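Cloth napkins fraying along one side after washing
Fakhoury Household Help – Table and Dining
Viewed 3,531 times

Posted by the Omeo Dining Room
Our dining room uses orange cloth napkins at each place setting. Following repeated laundering, one side of many napkins has begun to shed white threads. Staff wish to know whether these napkins may be repaired, and on which side of the setting the frayed border should be placed in the meantime. We hold 34 napkins of this type.

Fadi Mansour
Repair is possible where the stitched hem remains sound. Please proceed as follows. Trim the loose threads with sharp scissors, taking care not to cut into the stitching. Sew a second line of small stitches just inside the existing hem. Wash at a low temperature and dry flat. Threads should never be pulled by hand. Napkins which have frayed past the hem should be withdrawn from table use and kept as cleaning cloths.

As regards placement, there is no fixed rule. Our own practice is to lay the napkin flat, with the fork on top of it and the prongs pointing away from the guest. The frayed border is turned to the right.

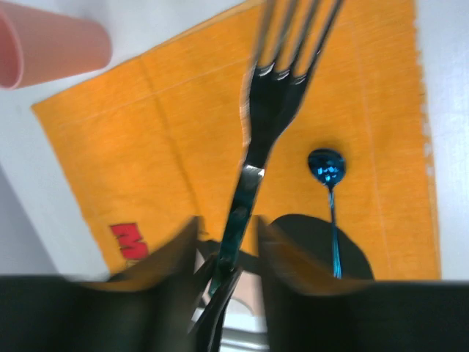
Orange napkin with fringed right border, fork and pink cup.

Zarier Residents' Office
We would simply replace them. Polyester does not fray as much.

Omeo Dining Room
Thank you for both replies. The second line of stitching will be tried on three napkins first.

Last edited January 26, 2020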